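Capítulo 14
Ordenar una mesa de trabajo
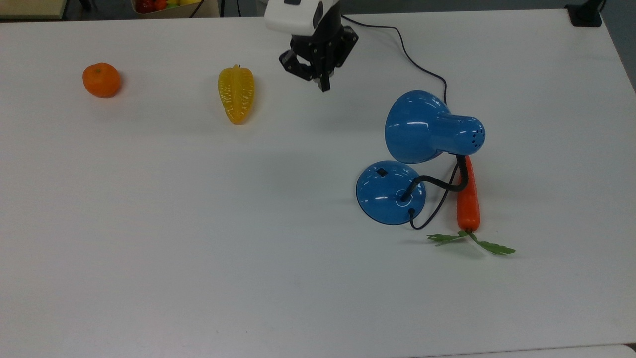

Antes de guardar cualquier cosa hay que decidir a qué grupo pertenece. Esta decisión parece fácil cuando los objetos son parecidos, y se hace más difícil cuando sobre la misma mesa blanca se encuentran una fruta de juguete y una lámpara azul de escritorio. En el taller de Flerovden, donde se prepararon los ejercicios de este libro, los alumnos empiezan siempre con pocas piezas y con una superficie clara, en la cual las sombras ayudan a distinguir los contornos.

En este capítulo vamos a estudiar tres cuestiones: cómo se clasifica un conjunto mezclado, en qué orden conviene retirar los objetos y qué se hace con los que no se mantienen de pie. Una mandarina redonda puede rodar si se la empuja. Una carambola, con sus aristas, se apoya de otra manera. La lámpara de cuello flexible presenta otro problema, pues cuando está volcada la pantalla y la base quedan apoyadas en puntos diferentes, y es necesario sujetar las dos partes para levantarla.

El lector encontrará los términos nuevos en el glosario de la página 217. Recomendamos leer primero el apartado 14.1, dedicado a las formas, y dejar para después el ejercicio de Grenden, que requiere 15 minutos y una bandeja de cartón.

14.1 Forma y apoyo

Llamamos apoyo a la parte del objeto que toca la mesa. Un mismo objeto puede tener varios apoyos posibles, según la posición en que se deje.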